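**May - breath analyzer bench checks, cont.**

Picked up where the April pages stop. Dillville returned the second batch of handheld screeners with the usual complaint: readings drift low after a long shift at a checkpoint. No fault codes on any of them. Units logged as received, batteries pulled and charged overnight before any testing.

Simulator set to 34 °C, fresh solution, nominal 0.080. Let it sit until the thermometer stopped moving. Zulema Domínguez ran the first pass, I ran the second without looking at her sheet.

- Units in batch: 11
- Within tolerance on first blow: 8
- Low on first blow: 3 (tags 4, 7, 10)
- High: none

Tags 4 and 7 came back into range after a purge and a ten-minute rest. Tag 10 did not. It read 0.071, 0.070, 0.071. Repeatable, so I don't think it is the flow sensor. Fuel cell is the original one going by the sticker, and the log memory shows 88 tests since last calibration, which is not heavy use.

Checked the mouthpiece seat on tag 10 with the leak jig. Slow leak, small. Swapped the O-ring, repeated: 0.072. So the leak was real but does not account for the offset. Left the new ring in.

Recovery time after a positive sample:

| Tag | Time to clear (s) | Note |
|---|---|---|
| 2 | 29 | typical |
| 4 | 41 | slow, better after purge |
| 7 | 38 | same |
| 10 | 66 | too slow |

The slow ones are the low ones. Fits an aging cell or a partly blocked sample port. Valentina Riquelme thinks the port - she found lint in two units from the Rokolmont batch last year and cleaning fixed both. Will open tag 10 before ordering a cell.

Procedure note: the Dillville field sheet tells officers to wait two minutes between drivers after a positive. If a unit needs over a minute just to clear, and it is cold out, two minutes is thin. Not our call, but it should go in the cover letter.

Paperwork: the Atallah form still asks for dry gas lot number even when wet bath is used. Wrote "N/A, wet bath" in the box. Do not leave it blank, they bounce it.

Software: Clerkska export drops the third decimal when the file is opened in the spreadsheet. The raw file is fine. Copy values from raw only.

To do:

- open tag 10, inspect port and cell
- repeat 4 and 7 cold, straight out of the fridge
- new simulator solution before the repeat, current bottle is near its test limit
- ask Dillville how the units are stored in the car
- V.R. to countersign the first pass sheet

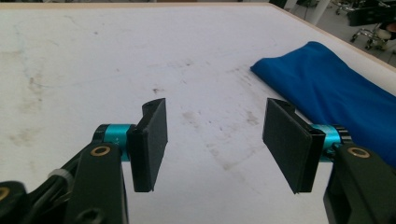

White tabletop, stained in the middle and on the left.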